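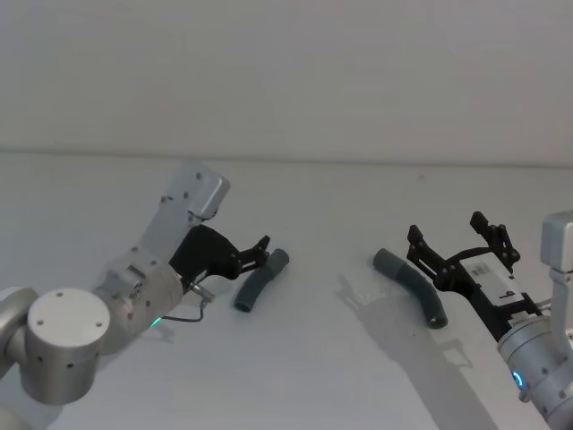
Two curved gray tubes on a white tabletop, with a robot arm on either side.

Changes to the Supply and Return of Plumbing Parts for Member Households

The Closen Housing Cooperative will introduce new rules for small plumbing repairs at the start of the coming year. The rules apply to all 265 member households and replace the guidance printed in the back of the residents' handbook. Members are asked to read this notice in full and to keep it with their other household papers.

Under the present arrangement, residents may carry out minor work beneath kitchen and bathroom sinks and may claim the cost of parts from the Cooperative. The arrangement has served most households well. It has also led to a wide mix of fittings in the buildings, some of which do not match one another and cannot be tightened properly once they have been taken apart. Our repair staff have had to replace whole drain assemblies in order to fix a single worn washer. The board considered the matter at its May meeting and asked the Building Services office to prepare a common parts list.

That list is now complete. It covers sink traps, drain bends, straight extension pieces, slip nuts, washers and shut-off valves. Each part has been chosen to fit the drain connections found in the Pawlak Street and Tirska Street buildings. The older units on the top floor of Pawlak Street have narrower drain lines, and a separate page of the list has been prepared for them. Residents who are unsure which page applies should look at the label inside the door of the meter cupboard, where the unit type is shown.

Parts on the list will be held at the Building Services counter and given to members without charge. A member who needs a part should bring the old one to the counter, or a clear note of its size. The counter will record the unit number, the part supplied and the date. Old metal parts may be left at the counter for recycling. Plastic parts should be rinsed and may be left in the gray bin beside the entrance.

Claims for parts bought elsewhere will no longer be paid, with two exceptions. The first is an urgent leak that occurs when the counter is closed. The second is a part that the counter has been unable to supply within 2 working days. In both cases the member should attach the sales receipt to the usual claim form and state the reason for the purchase. Receipts for work already done under the present arrangement will be accepted until the end of the year.

Members are reminded of the limits on the work they may do themselves. Residents may clear and replace a sink trap, replace washers and tighten slip nuts. They may not cut into a wall, move a drain line, alter a shared riser or replace any valve that serves more than one unit. Chemical drain cleaners should not be used in either building, as they damage the seals in the older lines and are a hazard to staff who open the pipe afterward. A hand plunger or a drain snake may be borrowed from the counter overnight.

The Cooperative has signed a supply agreement with Plendero, which will deliver the listed parts and restock the counter each month. The first order includes 1,000 washers in the sizes most often requested. Plendero will also take back unopened stock, so that the Cooperative does not hold parts that are seldom used. The agreement will be reviewed after its first year, and a report will be made to the general meeting.

Riet Van Leeuwen, head of Building Services, has asked members to report slow drains early. "A drain that empties slowly is usually a simple job," she writes in her note to the board. "Once water has reached the cabinet floor or the ceiling below, the work involves several trades and the household must wait longer for it to be finished." Slow drains may be reported at the counter, by telephone or on the repair form posted in each lobby.

A short evening session on basic sink repairs will be held in the Tirska Street meeting room in the new year. Staff will show how to shut off the water supply, how to remove and clean a trap, and how to check a joint for leaks after it has been put back together. Places are limited and will be given first to members who have moved in during the past year. The date will be posted in both lobbies. Members who wish to attend may leave their name and unit number with Nele Martens in the membership office.

The full parts list and the revised claim form may be collected from the counter or requested from the membership office, which can also provide them in large print. Questions about the new rules should be sent to Building Services in writing. Questions about a claim already submitted should be directed to the membership office, quoting the number at the top of the claim form.

Issued by the Board, Closen Housing Cooperative
Nov 27, 2021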